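Walis Evening Classes
Soft Things and Flat Things: a course in household cloth
Notes for session 2: Laying a cloth and getting the creases out

Hello again, and thank you for such a lively first evening. I've typed these up from my own scribbles plus the things you shouted out, so if you recognise your own words, I've stolen them happily. Halldóra Hauksdóttir asked for bigger print on the paper copies and she's right, so those are waiting in the tray in room 201.

We had a look last time at what cloth is made of. Tonight is all about what it does once it leaves the cupboard and has to lie on something. It sounds like no subject at all, I know! But a tablecloth, a bedspread, a throw over a sofa and the sheet you put down before decorating all misbehave in much the same way, and once you've got the knack with one you've more or less got it with the rest.

Words we'll be using

Grain: the direction the threads run. Tug a tea towel from top to bottom and it hardly gives. Tug it corner to corner and it stretches like anything. That corner-to-corner direction is the bias.

Crease: a sharp line that has been pressed or squashed into the cloth. It stays when you pull the cloth flat.

Fold: cloth that has doubled over or dipped, with soft sides. Pull the cloth flat and it goes.

Trough: my own word, sorry, you won't find it in the books. I mean a long shallow dip with a raised bit on each side. You get them on beds all the time.

Drop: how far the cloth hangs down past the edge of the table.

Marisol Pacheco wanted to know what the difference is between a crease and a wrinkle. I had a think on the bus and I'd say a wrinkle is just a small crease that came without being asked. If anyone has a better answer, bring it along.

Laying a cloth on your own

Most of us learnt with two people, one at each end, flapping. Lovely if you've got two people. For one person I do it this way:

Leave the cloth folded lengthways and put it down along the middle of the table. Find the top layer and open it away from you. Walk round to the other side and open the rest towards you. Now stop and look at the drop on both long sides before you touch anything else. If it's uneven, lift the whole edge with both hands spread wide and let air get under it. Dragging a cloth by one corner is how you end up with a long slanting fold right across the middle, and then you chase that fold round the table for the rest of the afternoon.

Þröstur Þorgeirsson told us his grandmother always started from the window side so she could see the shadows. I tried it at home and I'm converted. With the light coming in low from one side, every little dip shows up, and you can put it right before the plates go on.

Smoothing: which way do you push?

We had a proper disagreement over this one. Half of you push from the middle outwards, and the other half pull from the edges. My own rule, for what it's worth:

On a table, pull from the edges. The cloth slides nicely over wood and you can feel when it goes tight.

On a bed or anything padded, stroke from the middle outwards with a flat forearm. If you pull at the edge the cloth grips the stuff underneath and nothing shifts in the middle.

A slanting fold wants a bit more thought. It nearly always lies on the bias, the stretchy direction, so if you pull along its length you only make it longer and deeper. Put one hand on each side of the fold and ease them apart, straight across it. Do it in small goes along the whole length and then finish with one long stroke. Eyvindur Østergaard pointed out that this is just what you do with pastry when it cracks, only the other way round, and I've been thinking about pastry ever since.

Reading a fold by its shading

Before you smooth a plain cloth, have a look at where it's dark and where it's pale. A patterned cloth gives the game away, as the stripes or checks bend wherever the cloth bends. On a plain one you've only got light and shade to go on. A sharp crease has a thin hard line to it. A soft fold is darkest down the middle and fades off on both sides, and you'd have trouble saying where it starts.

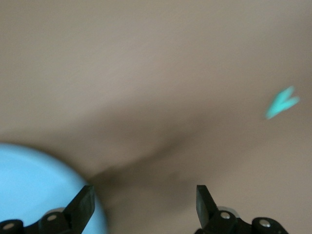 Plain beige cloth with a soft slanting fold, darkest along its middle and fading either side. The fold starts beside the round blue piece at lower left.

Look at the paler ridge just above the dark part as well. Dark dip, pale rise — learn to spot the two together and you'll find the folds on any plain cloth, cream or grey or whatever you've got at home. White is the hardest, I find, and worse still under a ceiling light.

And do look at what's sitting on the cloth. A plate or a bowl works as a weight, and when you pull near it the cloth moves everywhere except underneath. So lift things off, smooth, and put them back. I know it's a bore when the table's already laid. Cauã Pimentel says he just slides the plate along with the cloth, and I say he's been lucky with his plates.

A quick word on ironing

We'll do this properly next time, but three of you asked. Linen likes to be damp. Cotton doesn't mind much. Anything with a shiny finish gets ironed on the back. I hang mine over the banister straight after and leave it for an hour before folding, otherwise I've ironed it for nothing.

To try at home

Take any plain cloth and lay it on a bed, on your own, after dark with one lamp on. Put the lamp low on the left, look at the folds, then move it to the right and look again. Make a little drawing each time, showing where the dark bits are. Stick figures and squiggles are fine, I can't draw either.

Then put a plate on it, make a slanting fold on purpose, and try the hands-apart method with the plate on and with the plate off. Jot down which was quicker.

Please bring for session 3: a tea towel that has seen better days, a pillowcase, and a pencil. The irons are in the cupboard already. We start at 7.15 as before, and the side door sticks so give it a good shove.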